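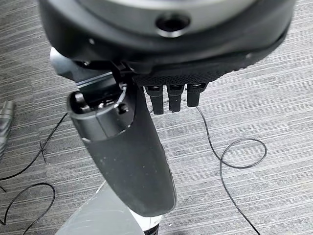
Uliana Zhuravel: Before anyone orders more sealer, can we establish whether the dust is coming off the floor or settling on it? At Peslow we recoated twice and the fault was the air handling.

Ticket: Grey floor, Clullham workshop, fine dust underfoot
Raised by: Océane Perron
Month: January
Priority: normal
Status: open, awaiting parts

Reported fault
Pale powder on shoe soles after crossing the floor. Returns within a day of mopping. Worst between the door and the sink. No lifting or cracking reported. Floor area 70 square metres, sealed with Fluninard grey in 2 coats by Lévesque.

Checks so far

1. Tape test
Clear tape pressed down at the door, at the sink and in the middle of the room. Door and sink strips came up with powder on them. Middle strip nearly clean. Repeated next morning before anyone was in, same result.

2. Cleaning product
The mop bucket was being filled with an alkaline degreaser at full strength. Label says to dilute and rinse. No rinse was being done. Changed to plain water for a week. Powder reduced at the sink, no change at the door.

3. Floor temperature
Surface read 16 degrees at 08:30 and slightly more by lunch. Within the range on the sealer tin. Ruled out.

4. Supply vent
Reply to Uliana's question: filter pulled and found seated crooked, with a gap along one side. Reseated. Tray left under the vent overnight collected a small amount of grit, darker than the floor powder. Probably a second source. New filter on order.
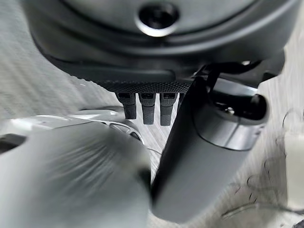
5. Door mat
Existing mat is too short and has a worn backing. It slides when stepped on and rubs the sealer at the threshold. Removed. Replacement to be rubber-backed and long enough for two full strides.

Outstanding
Fit filter when it arrives. Repeat tape test at the same three points. If the door strip still shows powder with the mat gone, ask Lévesque to quote for abrading and resealing the threshold only. Full recoat was priced at some 2000 and is not approved.

Océane Perron to update after the next tape test.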